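Mernen Twin Floor Cell
Two-arm pickup cell for loose household items

Overview | Setup | Care | Spare parts | Comments (5)

The Mernen Twin is a pair of white arms on a shared base, with a camera head between them and a parallel gripper on each wrist. It picks small, light items off the floor and puts them in a bin. Most of our customers run it for pickup trials in furnished rooms. This page covers how to set the cell up, how to look after the grippers and cables, and what to order when something wears out.

The unit ships in two cartons. The base and camera head are in the larger one. The arms come packed separately with their grippers already fitted, and the grippers should stay on until you have done the first homing run.

What you need before you start

A level hard floor. Tile, vinyl and sealed wood are all fine. Deep carpet is not, as the fingers catch in the pile.
A grounded outlet within reach of the base cord.
A round bin with a liner.
The 4 mm hex key from the tool pouch.
A lint-free cloth and isopropyl alcohol.

Setting up the base

Roll the base to where you want it and lock all the casters. Push on the column with one hand. If it rocks, adjust the leveling foot on the side that lifts. Do this before mounting the arms. They are heavy enough to hide a small wobble, and you will then spend an afternoon chasing a grip error that comes from the floor.

Mount the left arm first, then the right. Each shoulder flange has a pin that fits only one way. Start the bolts by hand and tighten them in a cross pattern.

Connect the arm leads to the ports marked L and R. Swapped leads will not damage anything, but the controller will refuse to home and show code 500 on the panel. Power down, swap them, power up again.

Routing the gripper cables

This is the step that causes most of our support calls. The gripper cable has to be long enough to follow the wrist through its full turn and short enough to stay off the floor when the arm is reaching low. Leave a loose arc behind the gripper and clip the cable to the forearm with the clip supplied. Then run the wrist slowly from stop to stop using the Jog screen. The cable should never pull tight at either end.

Do not use zip ties on the moving part of the cable. A zip tie makes a hard bend, and the conductors break inside the jacket where you can't see it. The usual sign is a gripper that closes normally in one wrist position and drops out in another.

Look at the cables again with both arms stretched forward and down, in their working position. An arc that looks tidy with the arm parked can hang a good deal lower once the arm is extended.

Placing the bin

Put the bin in front of the base, between the arms, where both grippers can get over the rim without the elbows crossing. Fold the liner well over the edge. Run "Teach bin" from the panel and bring each gripper in turn to a point just above the rim. The controller stores a separate drop point for each arm. If you change to a taller bin, teach both points again.

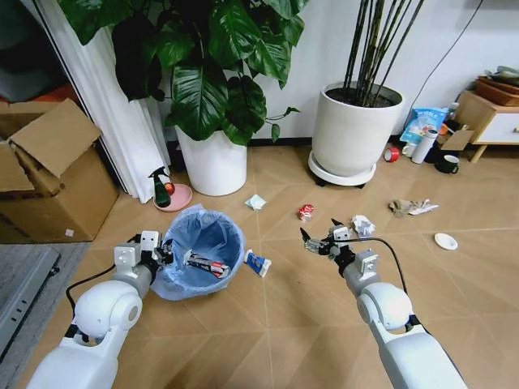

Nilton Henao wrote in to ask whether the drop point should be taught with the liner in or out. In his cell he had taught it on the bare bin, and the fingers kept snagging the folded plastic on the way up.

Teach it with the liner in, folded the way you will use it. Then raise the stored height a little with the Offset setting. We have added this to the printed guide.

The working floor

Soft and flat things are the hard part of this job. Tissue, scraps of paper and cloth gloves give the fingers little to close on, and a glove tangled with paper may come up as one piece. Cans and tubes are easier, although a crushed can needs a wider opening than you would expect. Set the opening per item class on the Grip screen.

Furniture and plants can stay in the room. Mark them as keep-out areas on the floor map, and mark them again if they move. Planters on wheeled caddies need particular attention, because a small nudge shifts them out of the area you marked. Hanging leaves count too. Draw the area around the widest part of the plant instead of around the pot.

Weekly care

Turn the cell off at the base switch and wait for the panel to go dark.

Wipe the fingers with alcohol on the cloth. Paper dust and toothpaste residue both build up on the inside faces and make light items slip. Don't spray anything directly at the gripper housing.

Open and close each gripper by hand through its travel. It should move smoothly and evenly. A gritty feel means debris in the slide. Brush it out with the dry nylon brush and try again.

Check the fingertip screws with the hex key. Snug is enough.

Look along each cable for flat spots or shiny patches where it has been rubbing. Move the clip if you find one.

Wipe the camera window with a dry cloth.

Every 300 hours

Grease the gripper slides with the tube in the service kit. A thin film is plenty. Extra grease collects lint.

Run the calibration routine from the Service menu with the target card flat on the floor. Keep the bin out of the way until it finishes. If the two arms disagree on the card position, check the shoulder bolts before running it a second time.

Replacing the fingers

Fingers are sold in pairs and must be changed in pairs. Open the gripper fully, turn off the power, remove the screws and slide the old fingers forward. The new ones go on with the beveled side facing in. After fitting them, run "Zero gripper" so the controller knows where closed is. Skipping this leaves a gap at the tips, and paper will fall straight through it.

Spare parts

Finger pair, pointed: MT-100
Gripper cable with forearm clip
Slide service kit (grease, brush, cloth)
Target card
Caster with lock
Tikley soft finger sleeves, fit MT-100 fingers only

Parts ship from our Nistby warehouse. Orders for the gripper cable placed in December have all gone out. For repairs to the arm joints, contact Sotiropoulos, our service partner, and have the serial number from the shoulder flange ready. Please don't open the joints yourself.

Comments

Aliki Stamatopoulos
Do the soft sleeves need a new zero after fitting?

Mernen support
Yes. Run "Zero gripper" with the sleeves on, and again when you take them off.

Wafula Mollel
We were getting code 500 with the leads in the right ports. It was a bent pin in the R connector. Might be worth putting on the page.

Mernen support
Thanks, Wafula. A bent pin will do it. Don't straighten it more than once. Order the cable end if it bends again.

Athina Vlachopoulos
The sleeves helped with tissue but they're worse on cans for us. We run one arm with and one without.

Page last updated 2026-01-30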